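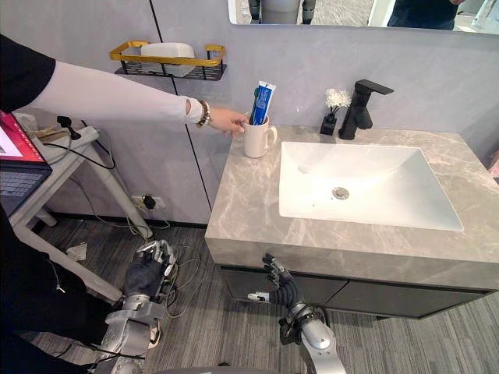

Eldana Workneh wrote in to say that she had always kept her toothpaste lying flat beside the sink, and that after one week with a mug she couldn't think why she'd put up with the sticky patch for so long.

Section 5. Setting Up the Sink Counter and the Towel Bar

Welcome to the bathroom! If you have followed the guide this far, your Duvgate apartment has its bed made and its kitchen stocked, and you are probably ready to sit down for a while. Please do. The bathroom is a small room and it will wait for you, and it goes a good deal better with a cup of coffee first.

The steps below cover the counter, the wall basket and the towel bar. The shower has its own section (Section 6), and so do the cabinet drawers (Section 7), so leave both alone for now, even if a drawer is calling to you.

Before you start

Have these things near you, outside the bathroom if there is room in the hall:
Two soft cloths, one for damp wiping and one for drying
Mild dish soap
A plain mug with a handle
A new tube of toothpaste
The small vase and its artificial flowers
A box of tissues
One clean hand towel per bar, plus a spare

Caution: Do not use vinegar, lemon cleaner or scouring powder on the marble counter. They can leave dull spots that no amount of rubbing will bring back. Dish soap and warm water are plenty.

5.1 The counter

1. Take everything off the counter, including whatever the last person tucked behind the faucet. Look in the basin too.

2. Put a drop of dish soap on the damp cloth and wipe from the wall toward you, finishing along the front edge. Go over it again with clean water, then dry it well. On gray stone with white veining, dried drops are hard to see from above, so bend down and look across the surface toward the light.

3. Wipe the basin last and rinse it out. Pay some attention to the drain, where soap likes to settle in a ring.

4. Dry the faucet with the soft cloth and nothing else. A matte black finish shows up every streak, and polish will only make it shiny in patches.

5. Set the mug at the back of the counter, toward the left corner, with its handle facing into the room. The handle is what people reach for, often with their eyes half shut, and they will thank you for it.

6. Stand the toothpaste in the mug with the cap end down and the flat end up. It looks tidy, the paste is ready at the cap when it's needed, and the label can be read without lifting the tube.

7. Place the vase between the mug and the faucet, near the back edge. Leave enough space for the faucet handle to move through its whole swing. Try it with your hand a couple of times before you walk away.

Note: We are asked quite often whether fresh flowers would be nicer. They would, and if you live in the apartment yourself then by all means have them. For apartments with guests coming and going we suggest the artificial kind, which need only a dusting now and then (a dry paintbrush gets nicely in among the stems).

Note: Rhodri Watkins prefers a clear glass to a mug. A glass is fine as long as it is heavy enough to stay standing with a full tube in it. Thin ones tip over.

5.2 The wall basket

The basket to the left of the mirror is for light things only. It is meant to keep the counter clear, and the temptation is to fill it until it becomes a second counter up in the air.

1. Lift the basket's contents out and run the dry cloth along the rail. Gold-colored bars pick up fingerprints, so hold the cloth around the bar as you go.

2. Brush any dust out of the grid at the bottom. A dry toothbrush that has finished its other work is ideal.

3. Put the tissue box in, with the opening where a hand can get at it. A plain white box suits nearly any bathroom, though of course this is a matter of taste, and we have seen some lovely ones with birds on them.

4. Press gently on the rail. It should feel firm. If it gives at all, take the box out again and ask for repair card 131.

Caution: Keep glass bottles out of the basket. A bottle knocked from that height can chip the basin as well as break.

5.3 The towel bar

1. Take hold of the bar near each end and try to turn it. A little movement can be cured by tightening the small screw on the underside of the Brunemik bracket. Stop as soon as the screw feels snug.

2. Wipe the bar, and then the wall behind it, and let both dry before the towel goes up.

3. Shake the towel out and fold it lengthwise if it is wider than the bar. Tuck any label to the inside.

4. Lay it over the bar with half in front and half behind, then smooth it with both hands, working from the middle outward. 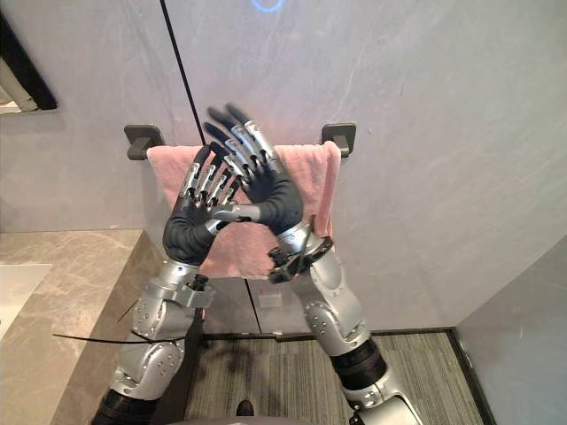
Towels come down to width more than anything else, and it's worth measuring your bar before you go shopping for a set. A towel that is too wide bunches up against the brackets, stays damp in the bunched part and starts to smell before the week is out. What you are after is a fit like the pink one here, draped evenly, with its sides falling just inside the two square brackets. You'll notice a few gentle folds in it, and those are perfectly all right – there is no need to get the iron out. A soft color like that also goes kindly with a pale gray wall, if you are still choosing.

5. Step back to the doorway and check that the lower hem hangs level. If one side droops, lift the whole towel off and lay it again. Tugging at the low corner only pulls the rest crooked.

Note: New towels shed. Wash them once on their own before they go on the bar, and leave out the fabric softener, which makes them feel lovely and dry hardly anything. Tsion Tekleab hangs hers outside for an afternoon as well – a very nice idea if you have the weather for it.

Caution: The towel bar is not a grab bar. Please don't lean on it, and don't let children swing from it.

5.4 If something isn't right

The towel keeps sliding off to the back: the halves are uneven. Repeat step 4 of 5.3.

The mug leaves a ring: dry the underside before you put it back. An old ring usually comes up with dish soap and a little patience.

The bar has come loose again after tightening: the wall plug may need replacing. Order part 154 from Tranderier and see the wall fixings page for how to fit it.

Leave the spare towel folded on the shelf in the hall closet, and go on to Section 6 when you're ready.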